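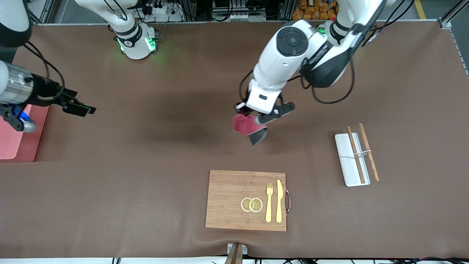
Who clears the table and puts the boards away after a session?
The person who booked the kitchen does. Everything goes back to the shelf it came from before the key is returned.

TOFT SHARED KITCHEN
Minutes of the users' meeting, 27/07/2021

Present: Ute Mühlbauer (chair), Định Khúc, Signe Norðdahl, Pornthip Klinhom
Apologies: Eyvindur Brynjólfsdóttir
Notes taken by Signe Norðdahl

1. Minutes of the May meeting
Agreed, with one correction. Item 4 should say that the knife block goes in the tall cabinet. It had been written down as the low one.

2. Cutting boards
Pornthip reported that the bamboo boards are being left in the sink to soak. Two have started to split along the grain and one smells of onion. She has taken the split ones out of use.
Định asked if we should switch to plastic only. Ute said she would not want to cut bread or fruit on plastic and that bamboo is fine if it is looked after. Signe agreed but would like a clear rule on what goes on which board.
Agreed: bamboo for fruit, bread, herbs and serving. Plastic for raw meat and fish. Bamboo boards are washed by hand, dried with a towel and stood on their edge. Boards with a metal handle need to be dried around the handle as well.
Pornthip will oil the bamboo boards once a month and write the month on the card inside the cabinet door.
Action: Pornthip

3. Cloths
There was a long discussion about the red cloths. They were bought for wiping tables and are now turning up as oven cloths, napkins and, once, a strainer. Định said the color runs in a hot wash and his group's white aprons came out pink.
Ute suggested red for tables only, and checked towels for dishes. Used cloths go in the lidded bin by the back door, not over the tap.
Định asked who washes them. At the moment it is whoever notices. Signe offered to take them through September if someone else takes over after that. Ute will ask Eyvindur.
Red cloths to be washed separately and cold.
Action: Signe, Ute

4. Gold-colored flatware
The set from Clulta is short again. Ute went through the drawer before the meeting and found 93 pieces, forks, knives and spoons together. It is not clear what the full number was – the delivery note is missing.
Pornthip said the finish is wearing off some of the spoons and thinks this comes from the dishwasher. Định has been putting them in the dishwasher and was not aware that he shouldn't. There is no sign saying so.
Agreed that the gold-colored set is washed by hand and kept in the felt-lined drawer. The plain steel set is used for everyday meals. Groups who want the gold-colored set for a dinner should say so when they book.
Ute will write to Clulta and ask if single forks and knives can be bought.
Action: Ute (letter), Signe (sign for the dishwasher)

5. Lemons and other leftovers
Half lemons and sliced lemons are being left in the fridge without a date. Signe threw out a whole shelf of them last month. Leftover food is to be labeled with a name and date or taken home. Pornthip asked that cut citrus not be left sitting on the big table overnight, even under a bowl.
Vinegar and lemon are not to be used for cleaning the tabletop. Soap and warm water only.

6. Table cover
Two quotes have come in for a heavy cover for the large table. Dinamico asks 4,000 kronor with fitting. Kirico asks roughly 1,000 for a cover that we would cut to size ourselves. Định has worked with the Kirico material before and thinks it is good enough, though the corners tend to lift. Ute would rather pay more and have it done properly.
No decision. Định will bring a sample next time so people can put a hot dish on it.
Action: Định

7. Booking sheet
The paper sheet stays on the door. Please write a phone number next to your name and write it so that it can be read.

8. Any other business
Signe asked if the radio could be fixed. Định will look at it.
Pornthip has a box of jars with lids to give away. They are under the stairs until the end of the month.
Ute reminded everyone that the window over the sink has to be closed by hand – the latch does not catch on its own.

Next meeting: date to be set once Eyvindur is back. Định to bring coffee.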